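Notebook, December, started 7:40 a.m.

Picking up the glue question again. Vichien wants an answer before we order for the spring chairs, and I said I would write down what I found even if it turns out boring.

Background, for anyone reading this who missed the argument: Brotosico sent us a sample of their new hide glue with a sheet claiming it stays workable twice as long as ordinary hide glue and gives up nothing in strength. I have read that sentence on the side of a lot of glue. The Trivham we have been using for years claims nothing in particular and holds chairs together.

Test pieces were cut last month from one maple board, all the same size, end grain sealed on the offcuts. 21 pairs in all. Vichien cut and I planed. Eight pairs for Brotosico, eight for Trivham, five held back in case I botched something, and I did botch something, see below.

Open time first. Spread on a scrap, touch with a clean dowel every half minute, write down when it stops pulling a string. Trivham did what Trivham always does. Brotosico went longer, I will give them that, but nowhere near twice as long. Maybe half again on the best run. On the worst run there was nothing in it. That was the morning the back door was propped open for the lumber delivery, so I am not holding it against them, but a glue that only has its long open time in a closed room is worth less to me than the sheet says. Our back door is open a lot.

I also think the dowel test flatters everything. A glue can still pull a string and be too far gelled to squeeze out of a joint. I tried laying up a real tenon at the point where the dowel said Brotosico was still good, and it went home stiff and starved on one cheek. Sawed it open to check. Dry patch the size of my thumbnail.

Botched pairs: two of the Trivham set slid in the clamps and cured crooked. Replaced from the spares. Marked the bad ones with a red X and left them on the shelf over the grinder. Please do not break them and add them to the numbers.

Strength. The press gauge is the old one, and it reads in pounds, and I trust it to compare one block with the next and not much further. Best Brotosico block let go at 2,992. Vichien rounded that to 3,000 on the whiteboard and by lunch people were calling it the three-thousand-pound glue. It was 2,992, once, on a gauge that has not been checked since we moved in. I have erased the whiteboard.

Worse, most of the breaks were in the wood. Of the 16 blocks, 13 failed with maple fibers torn all over the face, in both glues, and when that happens the number tells you how strong the maple was. So all I can say is that both are stronger than the board, mostly. The three that let go in the glue line were two Brotosico and one Trivham. I would love to make something of that but two against one is a coin toss and I would be ashamed to put it in front of a customer.

Vichien's view, which he asked me to record: "The wood breaks first, so who cares, buy the one that gives us more time." Fair. My view is that we do not glue chairs for the first week, we glue them for the tenth winter in somebody's overheated dining room, and none of this says a word about that.

So, a creep test. Four L-shaped brackets, two of each glue, weight hung off the short arm, parked next to the radiator. Pencil line across the joint so any movement shows. Leave until spring. Nobody is to hang a coat on them.

Second thing, the smell. The sheet says low odor. I say it smells like hide glue.

Third thing, shelf life. Sheet says a year unopened, and gives no figure at all for opened. I called Turau, where we get the sample through, and the man there read me the same sheet back over the phone. Asked him what happens when it freezes in the van. He is going to find out. I have written my initials and the month on the bottle we opened and will pull a spread test from it every few weeks.
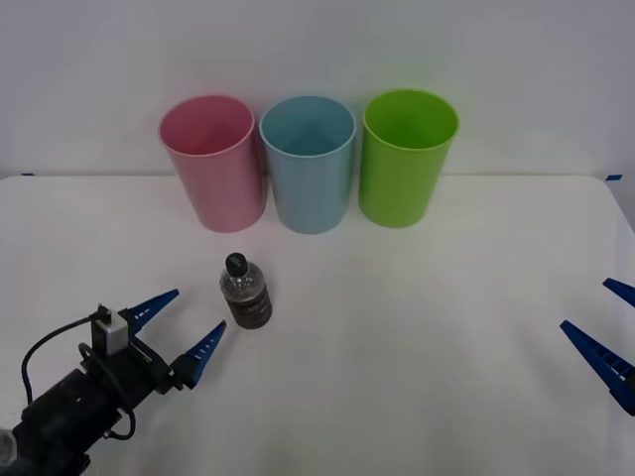 Price. Brotosico comes in higher than Trivham per gallon, and Turau wants a minimum order that would take us most of the year to get through. Put that next to an opened shelf life that they cannot tell me and I do not like it. If half of it goes off in the jug, then the extra open time has become very expensive open time.

Kamolrat had a crate of it in the fall and I asked them what they thought. They like it. They also do flat panel work, no tenons, in a heated room with the door shut, so I am not sure their liking it helps me. They did say it cleans up easier with warm water. Tried that this afternoon on the two spare pairs I had left from the slip-up, one each. Same rag, same pail. Could not tell them apart.

Vichien tried it too and says the Brotosico came off faster. He knew which was which. If we do it again, somebody else labels them A and B and keeps the key in a pocket.

Where I am for now: stay with Trivham for the spring chairs. Keep the rest of the Brotosico sample for the awkward assemblies, the seven-spindle backs, where an extra minute would help and I can shut the door.

To do:
Get the press gauge checked, or at least hang a known weight off it.
Buy softer brushes, these shed.
Cut the next set with the glue face smaller so the joint breaks before the maple does. Should have thought of that the first time.
Chase Turau on freezing.
Check pencil lines on the brackets end of the month.

4:15 p.m. Looked at the brackets already. No movement, obviously. Leave them alone.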